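4.2 Improvised stands for objects on display

In 68 of the 209 households, a decorative object had been raised on something never meant to hold it. Books were the most common support, followed by boxes and food tins. In Figure 3, a cork globe on a metal stand rests on three cans lined up side by side, with a mug in front. 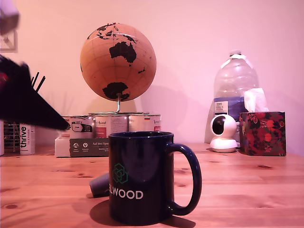 Rochelle Escobedo objected at this point in the coding that a tin under a globe may still be dinner, and that we should not call it furniture until the household stops eating from it. We kept her distinction. Supports were coded as "in stock" if residents said they still planned to use the contents, and as "retired" if they did not.

Tins were mostly in stock. Books were mostly retired – often old textbooks or phone directories. Residents gave height as the main reason for the support, so that the object could be seen over whatever stood in front of it.

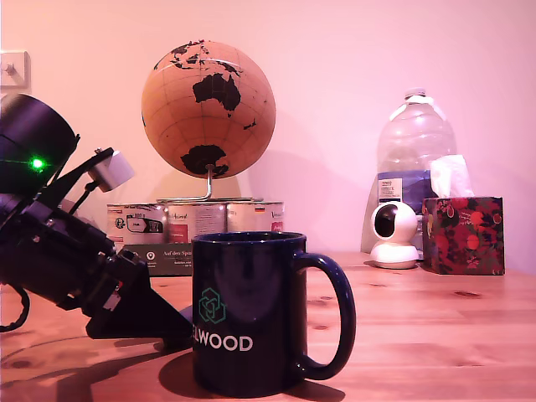 Everyday items such as mugs and keys were coded separately, as they moved between our first visit and the second in December. Raised objects seldom did.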